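4. Pocket Provision and Everyday Carrying

4.1 Sample and coding

The garment records used in this section come from the wardrobe survey described in Section 3. Households in Grerndale were asked to make available every pair of trousers, every skirt and every dress that an adult member had worn at least once in the preceding year. Coats and jackets were left out, as were garments kept only for sports. The resulting set holds 1858 garments. Each was measured by one of two coders, Anouk Smits or Renji Hattori, using the flat method: the garment is laid face up, the pocket mouth is held closed, and a thin ruler is passed to the lowest point of the bag. Depth was recorded from the middle of the mouth. Where the mouth was slanted, a second reading was taken from its lower end.

A pocket was coded as working if the ruler could enter it without any stitch being cut. Pockets that had been sewn shut for shipping and never opened by the owner were coded as closed, a category that earlier studies of this kind have tended to fold into false pockets. The two should be kept apart. A closed pocket has a full bag behind it and can be put to use in a minute with a seam ripper; a false pocket has only a flap, a welt or a line of top stitching.

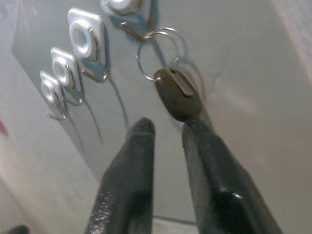

Disagreements between coders were few and mostly concerned the small fifth pocket found on denim trousers. Smits at first recorded it as a working pocket in its own right, while Hattori treated it as part of the larger pocket it sits in. The rule finally adopted was to record it but to leave it out of the total for each garment. All denim records made before this decision were revisited, and the figures given below reflect the revised coding.

4.2 Distribution by garment type

Of the 1858 garments, 1496 had at least one working pocket. A further 339 had closed or false pockets only. The small remainder had no pocket of any kind and no stitching that suggested one. Trousers sold as menswear nearly always fell in the first group, and the few exceptions were pajama bottoms. Trousers sold as womenswear were far more mixed. Stretch trousers with a pull-on waist were the most likely to carry a false front pocket together with a working back one, an arrangement that several owners said they had not noticed until the coder pointed it out.

Skirts and dresses followed a different line. Those bought new in the last five years had working pockets more often than older ones, which agrees with the statements made by the buyers interviewed in Section 5. The change is uneven across makers. The Festen dresses in the sample, most of them shirt dresses in mid-weight cotton, had side-seam pockets set low enough to clear the hip. Dresses from Iltitz had pockets set close to the waist seam, and their owners described them as hard to reach while seated. Both makers advertise pockets as a feature on the hang tag, so the presence of the word tells the shopper little about the thing itself.

Depth varied more within a single size than between sizes. This runs against what was expected at the start of the project. Grading rules in common use add to the width and length of a panel as the size goes up, and it had been assumed that the pocket bag would be graded along with the panel. The pattern cutters who were consulted explained that one bag pattern is often cut for the whole size range, with only the mouth adjusted. The bag is lining cloth, it is not seen, and a single pattern saves handling time on the cutting floor. A wearer of the largest size may therefore have a pocket no deeper than that of a wearer of the smallest.

4.3 What respondents carry

In the second part of the survey, 93 adults kept a carrying diary for two weeks in August. They wrote down what they had on their person when they left home, where each item was placed, and whether it had been moved by the time they returned. The diary form was drawn up by Sanne Van Dijk and was tested on a small group of colleagues before use. The choice of a summer month was deliberate. In colder weather a coat takes over much of the work of the trouser pocket, and the diaries would have told us more about coats than about the garments under study.

Phones were the item most often moved. Respondents placed them in a front or back pocket on leaving the house and then shifted them to a hand or a bag once they sat down, whether in a car, on a bus or at a desk. Wallets and card holders were moved less. Handkerchiefs and tissues, which were entered faithfully by older respondents and almost never by younger ones, stayed where they had been put. Orhun Tekin, who coded the diaries, observed that respondents rarely gave the pocket itself as a reason for moving something. They wrote that the phone was too big, or that they were sitting awkwardly.
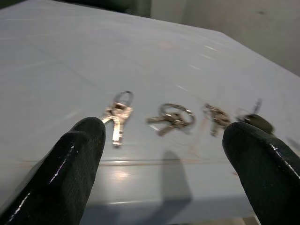 Wear to the pocket bag is the least studied part of this subject, and the diaries were not designed to measure it. Some remarks can nonetheless be made from the garments themselves. Holes were found most often at the lower front corner of the bag, where the weight of the contents comes to rest, and the cloth surrounding them was commonly thinned over an area much larger than the hole. Owners of the damaged garments were asked what they usually kept in that pocket, and keys were the answer given more than any other. The shape in which keys are carried appears to matter. A small bunch such as any of the four set out in a row in Figure 2 gathers its weight and its edges at one point in the corner of the bag, whereas a single key tends to lie flat against the seam. Respondents who had split one large bunch into smaller ones reported fewer repairs, although too few had done so for the difference to be tested.

The cloth of the bag also deserves attention. In the trousers made by Daza, the bag is cut from the same twill as the leg, and no holes were recorded in these garments despite their age. The cost is bulk at the hip, which two owners mentioned without being asked. Most other makers used a light polyester and cotton blend. Repairs had usually been made at home, with a patch or a simple line of stitching set above the hole, and this second method shortens the pocket each time it is used. In one pair of work trousers the bag had been stitched across in this way on three occasions and had lost close to a third of its first depth.

4.4 Limits of the data

The sample is drawn from one town and leans toward households that were willing to open their closets to a stranger. Garments given away or thrown out during the year could not be measured, and it is reasonable to suppose that poor pockets were among the reasons for parting with some of them. The age of a garment was taken from the owner's memory. Where a receipt was available, the owner's estimate was usually too recent.

The diaries carry a further difficulty. Keeping a record of what is in one's pockets draws attention to it, and several respondents noted that they had begun to carry less by the second week. Sheena McIver has suggested that the first three days of each diary be set aside as a settling period. When this was done the order of items did not change, and the full diaries have been kept for the tables in Appendix B. The coding sheet in its present form was fixed on January 23, 2025, and garments added to the collection after that point are not included in any of the totals reported here.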